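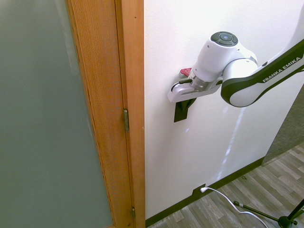 Members of the Bretwood Society of Entertainment Writers visited the Kenuvis studios on 20 Jun 2023, at the invitation of the publicity department. The company produces the weekly celebrity interview programme Zelberg and handles press announcements for a number of actors and recording artists. The party was received in the green room, where guests wait before recording. Interview rooms lead off the corridor beyond, and doors with frosted glass are preferred there, as performers often arrive to discuss engagements, births or separations before these have been made public. Staff explained that a couple's announcement is normally agreed word for word with both parties.

The morning was given to the picture desk. In the past year the desk cleared 877 photographs for release, of which 215 were from weddings and engagement parties. Each is checked for the consent of the other guests shown, and children's faces are withheld unless a parent has agreed in writing.

After lunch the party watched a rehearsal in Studio 2. The recording itself was closed to visitors. A short talk followed on the Debnath archive of signed portraits, which Kenuvis acquired last October and is still cataloguing.

The Society thanks the company for its hospitality. Members wishing to consult the archive should apply to the publicity department in writing, giving two possible dates.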